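Chapter 5
Folding Soft Things

In the shop of Delali Mensah, new workers fold for two weeks before they sell anything. She believes that a good fold begins with the hand, which must learn how thick each cloth is. In this chapter we study small knitted and ribbed pieces, which do not keep a sharp line. 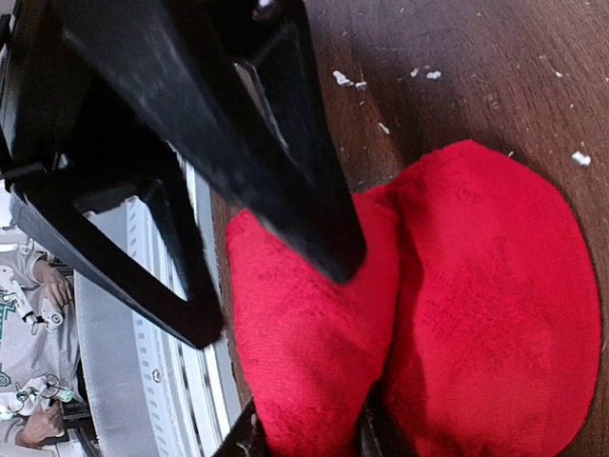

Ribbed cloth has a memory of its last fold. Before you start again, lay it on a table and look for the creases. The red piece has shallow ones in its narrow, raised part, while the wider part lies flat against the wood. Smooth from the middle outwards, and do not pull.

© Findwood. Contact | Back to top
This site uses cookies. Accept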